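Section 4: Getting Your Table Scale Ready for Its First Weigh-In

Welcome back! If you've come straight from Section 3, your Tosulow kitchen scale is out of its box, the four feet are screwed on, and the battery door is closed with the little tab facing the front. If the tab faces the back, please go and turn it around now, before you read any further. The scale will still switch on the wrong way around, but it will switch itself off again in the middle of a recipe, and you'll be left with a bowl of flour and a blank display.

This section covers choosing a spot, leveling, setting your units, the first calibration, and using the Plate Memory. Set aside 20 minutes for it. You may well be quicker, but the warm-up can't be hurried, and it's a nice excuse to put the kettle on.

4.1 Choosing a spot

A scale is only as good as whatever it's standing on, so let's spend a moment on that. You want a surface that is flat, firm and still. A kitchen table is usually fine, and so is a solid counter well away from the dishwasher. A folding table can work too, as long as the legs are locked and you don't lean on it while you're weighing (I say this as a leaner).

1. Clear a space a little bigger than the scale on every side.

2. Wipe the surface and let it dry.

3. Take up any cloth, place mat or towel from under the scale. Soft fabric lets the feet sink unevenly, and the reading will drift as it settles. You can spread the cloth out again beside the scale for your food and dishes, just as long as it doesn't touch the feet.

4. Set the scale down gently, display toward you.

5. Check for drafts. A ceiling fan or an open window can nudge the reading up and down, especially with light things like herbs and yeast. 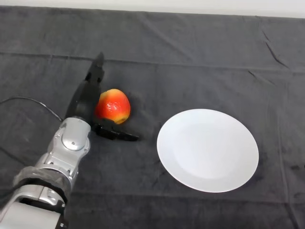

Note: Please don't set the scale on top of the refrigerator or the microwave. Both of them hum, and the scale will feel the hum even if you can't.

4.2 Leveling

On the right side of the scale there's a small round window with a bubble in it. When the bubble sits inside the ring, the scale is level and you may go on to 4.3. When it doesn't, here's what to do.

1. Look at where the bubble has gone. It always floats toward the high side.

2. Turn the foot closest to the bubble clockwise, a quarter turn at a time. This shortens the foot.

3. Wait for the bubble to stop moving, then look again.

4. If you run out of thread on one foot, bring it back to the middle and lengthen the foot on the opposite corner.

5. Press lightly on each corner of the scale in turn. If it rocks, one foot isn't touching, so turn that foot counterclockwise until it does.

Caution: Don't turn the feet with pliers. The threads are set in a soft collar, and a collar that has been forced can't be repaired at home. Fingers are plenty.

Tobias Gallagher, who answers our support line in the mornings, asked me to add that a floor in an old house is hardly ever level, and that you'll need to do this again if you move the scale even to the other end of the same table. He gets a lot of calls about it.

4.3 Switching on and setting your units

1. Press and hold the left button until the display lights up, then let go.

2. Wait for the zero to appear. It will blink a few times first. Keep your hands off the platform while it blinks.

3. Press the right button to step through the units: grams, ounces, pounds and ounces, and milliliters for water.

4. Stop on the one you like. After 8 seconds the display gives one long blink, and that unit is saved.

If you missed the one you wanted, just keep pressing and it'll come around again. I missed mine twice while writing this page, so don't feel bad.

Note: The milliliter setting is meant for water only. Oil and honey each have their own weight for a given volume, and the scale has no way of knowing which of them is in your cup.

4.4 First calibration

Your scale was calibrated when it was made, but it has since been in a truck or two, and possibly on your porch in August. We'd like you to do it once more at home. You'll need the brass weight from the small bag, marked 400 g.

1. Leave the scale switched on with nothing on it until the warm-up symbol goes out.

2. Press both buttons together until CAL shows on the display.

3. Let go, and wait for the zero.

4. When the display shows 400, set the brass weight in the middle of the platform. Set it down softly and take your hand right away.

5. Wait for the two short beeps.

6. Lift the weight off. The display should return to zero.

If you see Err 17 at this point, the weight was probably off center, or the table was bumped. Switch off, check the bubble again, and start over from step 1. If it comes up a third time, please call us.
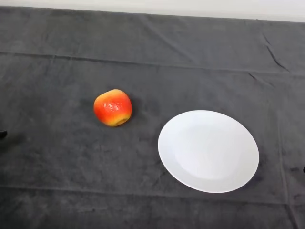 Caution: Keep the brass weight away from small children, and put it back in its bag when you're done. Fingerprints won't hurt it, but a dent will, and then every calibration afterward will be off by a little.

4.5 Using Plate Memory

Plate Memory lets the scale remember the weight of a dish you use often, so you don't have to zero it out every single time. It's the feature people write to us about most - mainly to say they didn't find it for months!

1. With the scale at zero, place your clean, dry dish on the platform.

2. Hold the right button until the letter P appears.

3. Let go. The P stays lit, and your dish is stored.

4. From now on, put the dish on with the food already in it and tap the right button once. The display shows the weight of the food alone.

The scale keeps one dish at a time, and storing a new one replaces the old. Two dishes from the same set can differ more than you'd expect, so if you're particular, put a dot of nail polish on the bottom of the one you stored. Shoshana Ferreira, who tested this section for us in her own kitchen, uses green.

Note: Changing the batteries clears the Plate Memory but keeps your units and your calibration.

Cleaning and battery care are in Section 5. If you bought the Amari bowl set along with your scale, read the card in the lid before you store one of those bowls, as the silicone ring on the base needs to be on when you do.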